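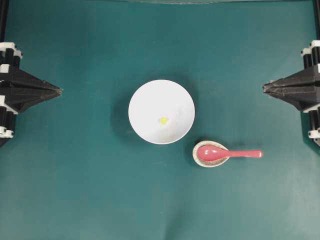

Do you need a spoon rest if you already put a bowl on the table?

A spoon rest is worth having any time the spoon is used more than once during the meal. Left in the bowl, a soup spoon with a heavy handle can tip out, and laid on the table it leaves a puddle. For a quick bowl of cereal you can skip it.

How to set a place for soup

This is the setup I use at home for one person. It takes a minute and works for broth, noodles, porridge or anything else you eat from a deep spoon.

What you need
A round bowl that holds 500 ml
An Asian-style soup spoon with a flat handle
A small spoon rest, oval or round
A table you can wipe, or a mat

Step 1. Wipe the table
Use a damp cloth and then a dry one. If you use a vinyl or fabric cover, pull it smooth from the corners. Small creases don't matter, but a fold under the bowl will make it rock.

Step 2. Place the bowl
Put it straight in front of the chair, a hand's width in from the edge of the table. Leave the space to the left free for a side dish or a napkin.

Step 3. Place the spoon rest
It goes on the lower right side of the bowl, close enough that drips fall on the rest or in the bowl. Left-handed people should swap it to the other side. I had mine farther out for years and was always wiping up a trail of soup in between.

Step 4. Lay the spoon
Set the deep part of the spoon in the rest, facing up, with the handle pointing out to the side. The handle should hang over the rim so you can pick it up without touching the food end. If the rest slides when you lift the spoon, put a square of damp paper towel under it.

Step 5. Add the toppings first
Small things such as chopped egg, corn or a bit of butter can go in the bottom of the bowl before the soup. Ladle slowly over them. I use 30 g of corn to 500 ml of soup.

Choosing a spoon rest
Glazed ceramic is the easiest to clean. Speckled glazes hide tea and soy sauce stains better than plain white. Check that the hollow is wider than your spoon. Mine is a Dolel, and the smaller Clikum one I had before only fit a teaspoon.

Washing up
Rinse the rest right after the meal so the soup doesn't dry on it. For old stains, mix a spoonful of baking soda with 200 ml of warm water, leave the rest in it overnight, and scrub with a soft brush. Don't use steel wool on the glaze.

Posted in May by Trygve Rustad
Filed under: Table setting, Soup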